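Parnonach: registros de descarga de batería en teléfonos Android
Versión 2. Última revisión del texto: 9 de diciembre de 2022
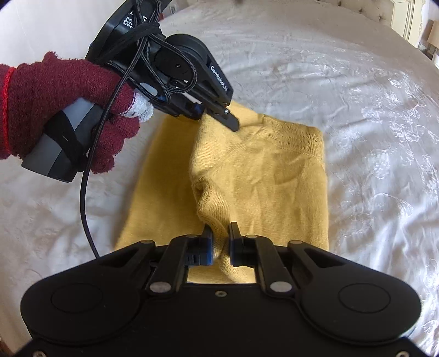 Jersey de punto amarillo mostaza, doblado sobre una colcha blanca.

Resumen

Parnonach reúne registros de descarga de batería de 68 teléfonos Android de gama media y baja, tomados por sus dueños con la aplicación Stukex durante el uso diario. Cada registro guarda el nivel de carga, el estado de la pantalla, el tipo de red y la temperatura que declara el propio teléfono. Insistimos en «declara». Parte de esta ficha está dedicada a explicar por qué conviene desconfiar de esos valores, y quien tenga prisa puede ir directamente al apartado de problemas conocidos.

El conjunto lo mantienen Cinzia Farina y Adelmo Monti. Samuele Amato escribió los guiones de limpieza. Libor Michalík revisó la versión anterior y encontró suficientes errores como para que hubiera esta.

Por qué existe

Las cifras de autonomía que acompañan a un teléfono nuevo se obtienen con el brillo bajo, sin tarjeta SIM o con una cobertura perfecta, y reproduciendo un vídeo en bucle. Puede que alguien use así el teléfono. Nosotros no conocemos a esa persona. Queríamos saber cuánto se aleja la descarga real de la curva que publican los fabricantes, y empezamos a pedir registros a conocidos de Messina y luego a gente que no conocíamos.

La respuesta corta es que se aleja bastante y de forma muy irregular. La larga todavía no la tenemos, y recelamos de quien la ofrezca a partir de estos datos.

Contenido

registros.csv: una fila por lectura. Es el archivo principal y el que más ocupa.
sesiones.csv: agrupa las lecturas entre dos cargas consecutivas.
dispositivos.csv: una fila por teléfono, con modelo, capacidad nominal y versión del sistema.
incidencias.csv: reinicios, cortes del registro y cambios manuales de hora.
limpieza/: guiones en Python para pasar de los volcados de Stukex a los archivos anteriores.

Los volcados originales no se distribuyen. Contienen nombres de redes wifi y, en algún caso, nombres de dispositivos Bluetooth que identificaban a sus propietarios con una claridad incómoda.

Campos de registros.csv

id_disp: identificador del teléfono. Arbitrario, sin orden.
t: marca de tiempo en segundos desde el inicio de la sesión. La hora absoluta se ha eliminado.
nivel: porcentaje de carga, entero.
pantalla: 0 o 1.
red: wifi, movil, ninguna, desc. El último valor significa que el sistema no respondió, cosa que pasa más de lo que debería.
temp: temperatura de la batería en grados Celsius, tal como la entrega el sistema.
tension: en milivoltios. Vacío en los modelos que no la exponen.
corriente: en miliamperios. Leer el apartado siguiente antes de tocar esta columna.

Cómo se recogió

Los participantes instalaron Stukex, aceptaron la recogida y siguieron con su vida. La aplicación anota una lectura cada 5 minutos con la pantalla apagada y con mayor frecuencia cuando está encendida. No se pidió a nadie que cambiara el brillo, cerrara aplicaciones ni cargara el teléfono de una manera concreta. Hay sesiones de hasta 700 lecturas y otras que se acaban a media mañana.

La recogida de esta versión se cerró en noviembre. Fundura nos cedió espacio en su servidor y no ha tenido acceso a los volcados ni voz sobre el contenido de la ficha.

Problemas conocidos

El signo de la corriente. Unos fabricantes dan valores negativos al descargar, otros positivos, y al menos uno cambia de criterio después de una actualización del sistema. Los guiones intentan unificarlo comparando con la evolución del nivel. Funciona en sesiones largas. En las cortas es una apuesta.

Las unidades de la corriente. Según la documentación deberían ser microamperios. En varios modelos vienen en miliamperios, y en uno la cifra no se corresponde con ninguna unidad que hayamos sabido identificar. Ese modelo tiene la columna vacía.

La temperatura plana. Hay teléfonos que repiten el mismo valor durante horas, con juegos, sin juegos, cargando o en reposo. Sospechamos que devuelven una constante. No hemos podido demostrarlo y por eso siguen ahí, con la marca temp_dudosa en dispositivos.csv.

El uno por ciento eterno. Muchos medidores se quedan clavados al final de la carga y también al principio. Quien calcule pendientes debería descartar ambos extremos o justificar por qué no lo hace.

Los cierres en segundo plano. Algunas capas de personalización matan Stukex para, según ellas, ahorrar batería. El resultado son huecos justo en los periodos de reposo, que quedan infrarrepresentados en esas marcas. Comparar fabricantes sin corregir esto lleva a conclusiones vistosas y malas.

La capacidad nominal. Es la de la hoja del fabricante. Una batería con años de uso no la conserva, y no sabemos la edad real de casi ninguna. Se preguntó a los participantes; las respuestas eran tan vagas que las hemos dejado fuera.

Usos que nos parecen razonables

Probar métodos de estimación del tiempo restante. Estudiar la calidad de los sensores que expone Android. Practicar limpieza de series irregulares – para esto último el conjunto es casi ideal, por desgracia.

Usos que desaconsejamos

Hacer una clasificación de marcas. Ya nos la han pedido y la respuesta sigue siendo no: la muestra sale de gente que se apuntó, con teléfonos que ya tenía, y hay modelos con un único ejemplar.

Tampoco sirve para afirmar que una actualización «mejora la autonomía». Sabina Weerasinghe lo intentó con la primera versión y el efecto desapareció al separar los días por tipo de red. Su cuaderno está en la carpeta notas/ y merece una lectura antes de repetir el ejercicio.

Cambios respecto a la versión anterior

Se ha corregido el cálculo de sesiones cuando el teléfono se reinicia mientras carga.
Se ha añadido incidencias.csv.
Se han retirado los registros de tabletas que se habían colado.
La columna salud ha desaparecido. Valía «buena» en todas las filas, incluidas las de un teléfono con la batería hinchada.

Uso básico

Descomprimir el archivo, entrar en limpieza/ y ejecutar comprobar.py. Si no imprime nada, los archivos están completos. Para regenerar las sesiones con otro umbral de corte, editar umbral en ajustes.ini y ejecutar sesiones.py. En Windows la codificación da guerra; abrir los CSV como UTF-8.

Licencia y errores

Datos bajo CC BY 4.0, guiones bajo licencia MIT. Los errores se comunican abriendo una incidencia en el repositorio, con el id_disp afectado y las filas concretas. Los mensajes del tipo «a mí me dura más» no los contestamos.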